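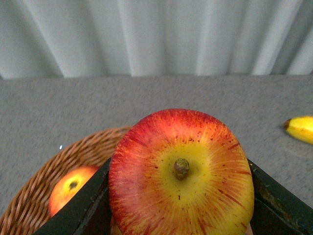 How many demonstrations do you need before a pick-and-place policy is worth testing? Fewer than the project pages suggest for a first test, and a lot more than they suggest if you plan to move the fruit, the basket or the lights.

Home Forums Learning Data Collection New Posts Search Log In

Fruit into basket, 387 episodes, and I'm not convinced

benchrat
I wrote the two lines at the top because that question gets posted in this section every month and I'm tired of typing the same reply. Now my own numbers, so you can pick them apart.

The task is as dull as it gets. Apples and a banana on a gray surface, a wicker basket, put things in the basket. Wrist camera on the gripper, pale curtain behind everything. I drive the arm by hand, save the episode, reset, do it again. I have 387 episodes I'd keep. I threw out the ones where I dropped something or dithered over the grasp for ages.

I trained on all of them, with a second run on a random half. On my bench I can't tell the two policies apart. Both do apples well. Both are poor at the banana. So did I waste half of December, or is my test too easy to show the difference?

I was following the Wutville recipe, which says to keep adding episodes until the curve flattens. Mine looks flat. I don't believe it.

mosswire
Your test is too easy. You reset the objects yourself, right? Same person, same habits. I'd bet your test positions all land inside the patch you trained on. Of course the half set looks as good.

Get someone else to place the fruit and don't watch them do it.

Also, throwing out the dithering episodes might be hurting you. If every grasp in the set goes right the first time, the policy has never seen how to get out of a bad one.

benchrat
Yes, I reset everything myself. Fair point.

On the dithering I disagree. I tried leaving them in early on and the arm learned to hover. It would sit over an apple and twitch until the time limit ran out. I'm not putting those back.

torque_and_tea
Hovering and recovering are two different things and you should sort them before you delete. An episode where you stop and think for a few seconds is junk. An episode where the grasp slips and you go back for it is the best thing in the folder. I'd trade 12 of the clean ones for one of those.

plainfolder
Every thread here ends with "more variety" and I have yet to see anyone post a before and after. What did variety buy you? On what test? I went down that road with the Jison kit. Changed the cloth, changed the background, swapped the fruit, ended up with 1078 episodes. It was a little better on apples and a little worse on everything else. That's a lot of evenings for a little.

mosswire
How did you vary it? If you changed the cloth for a whole session and then changed it back, you got a few big clumps. It has to change between episodes.

plainfolder
By session. I have a job. I'm not changing a tablecloth after every apple.

mosswire
Then you didn't test variety.

plainfolder
I tested the version of it that a person with a kitchen table can do. If it only works when you redress the table every half minute, the recipe should say so on page one.

benchrat
I'm with plainfolder on that much. The Wutville page has one line about "diverse conditions" and no word on how often to change them.

Something else bothers me more. Look at the wrist view once the apple is between the fingers. There's a great big apple low in the middle, and you can see only part of the basket past the left finger. The policy has to steer to the basket from that. I suspect it's learning "apple grasped, go left by the usual amount" and never looking at the basket at all. My basket hardly moves between episodes. I didn't think it mattered.

torque_and_tea
Easy to check. Slide the basket over by its own width and run it. If the arm drops the apple where the basket used to be, you have your answer.

lowgear
I'd add a second camera before collecting anything else. A fixed one, looking down from the side. Wrist only is fine for the grasp and miserable for the placing. I ran wrist only for months because the Petkov guide said one view was enough, and then I added a side camera and the placing sorted itself out.

plainfolder
Did you collect new data for the side camera?

lowgear
Well, yes, I had to.

plainfolder
So you had a new camera and a new batch of data, and you credit the camera.

lowgear
I guess I can't prove it. I still wouldn't go back.

benchrat
Update. Moved the basket to the other side of the bench and ran both policies.

Both of them carried the apple to where the basket used to be and let go. The full set did it as confidently as the half set. Apple rolled off the front edge both times. I did 2 more tries with the basket moved only a few inches, and it clipped the rim on one and missed clean on the other.

So my flat curve was flat because the test couldn't see the problem. mosswire was right about the test. I'm less sure anyone is right about the cure.

mosswire
Move the basket every episode for the next batch. Leave the cloth and the curtain alone. Change the one thing you know is broken and you'll have the before and after that plainfolder wants.

plainfolder
That I would read. Keep the batch small, and write down the test positions before you train. Otherwise you'll pick kind ones without meaning to.

torque_and_tea
And put the banana somewhere other than the far right for once. If it's always over there you may have the same trouble on the picking side. Poor banana results could be the shape, or could be that you only ever come at it from one direction.

benchrat
It isn't always on the right, but more often than I'd like, now that I've scrolled back through. I'm right-handed and I put it down where my hand is.

I'll tape marks on the underside of the cloth so I can't see them while driving, and get someone else to choose the spots.

erb_lurker
Is any of this usable with the Erbridge loader? It chokes on my files if the episodes are different lengths.

torque_and_tea
Different thread, please. But pad them and keep a mask. Don't trim them to match or you'll cut off the release.

benchrat
Starting the moved-basket batch tonight. Same arm, same camera, same fruit until it goes soft. I'll post the test positions here before I train so there's no arguing over them later.

plainfolder
There will be arguing.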